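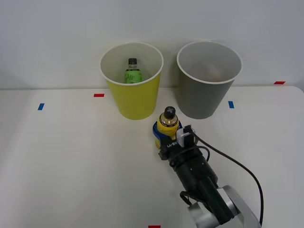

Paper Cups: How Something So Thin Can Hold a Drink

Last updated 11 October 2023

Paper goes soggy when it gets wet. Leave a newspaper out in the rain and you can pull it apart with your fingers. So how can a cup be made of paper and still hold lemonade?

The answer is in the lining, the shape and the rim. This page looks at each of them, and then at some jobs a cup can do when there is no drink in it at all, such as holding a little green bottle upright.

What the cup is made from

A paper cup starts as paperboard, a thick, stiff kind of paper. Paperboard is made from wood fibres. The fibres are mixed with water, spread out in a thin layer, pressed and dried. When they dry, they cling to each other and make a flat sheet.

Water can get back in between the fibres and loosen them. To stop this, most cup makers add a very thin lining to the board. The lining is often a kind of plastic. It is so thin that you can't easily see it, but if you rub your finger on the inside of a cup it may feel smoother than ordinary paper.

Many cups are coloured on the outside only. That is how you can have a bright yellow cup that is white inside. The ink goes on the outside of the board before the cup is put together, while the sheet is still flat.

How a flat sheet becomes a cup

If you carefully took a paper cup apart, you would find two main pieces. One is the wall. Laid flat, it looks like a rainbow with the ends cut straight. The other is the bottom, which is a circle.

First the wall piece is wrapped around a solid shape called a mandrel. The two ends overlap a little and are sealed with heat. You can find this join on nearly any paper cup. It is a straight line running from top to bottom, and it is called the seam.

Next the circle is pushed in and sealed to the wall. It sits slightly higher than the bottom edge, so the cup stands on a ring of board and the circle doesn't touch the table.

Last of all, the top edge is curled outward to make the rim.

Why the rim is rolled

Try this with a sheet of paper. Hold it by one edge and it flops over. Now roll it into a tube and hold it by one end. The tube stays stiff, even though it is the same piece of paper.

The rolled rim works in the same way. It is a tiny tube that goes all the way around the top, and it helps the cup stay round when you squeeze it. It is also kinder to your lips than a cut edge would be. On a coloured cup the rim is often white, because the board curls over and the inside surface ends up facing out.

Why the top is wider than the bottom

A shape that gets narrower toward one end is called tapered. Tapered cups fit inside each other, so a tall stack takes up very little cupboard space. If the walls went straight up and down, the cups couldn't slide together.

There is a drawback. A narrow base makes a cup easier to tip over, especially if you put something tall or heavy inside.

Using cups as holders

A cup that isn't being used for a drink can hold pencils, paint brushes, buttons or a small bottle. A small bottle can stand up inside a cup with its cap near the top, where you can reach it.

Small things are harder to see. In a deep cup, an object at the bottom can look like a dark or blurry shape until you lean right over it. If you use cups to sort your craft supplies, choose different colours, such as yellow for one kind of thing and grey for another. Put the cups toward the back of the table so your elbow won't knock them.

What to do with old cups

The lining that keeps drinks in also makes paper cups hard to recycle. Some towns can separate the lining from the board and some can't, so ask a grown-up to check the rules where you live. A clean cup can be used again for seeds, beads or crayons.

Words to know

Fibre: a very thin thread. Paper is made of many of them.
Mandrel: a solid shape that something is wrapped around.
Seam: the line where two edges are joined.
Tapered: getting narrower toward one end.

Written by Snædís Lund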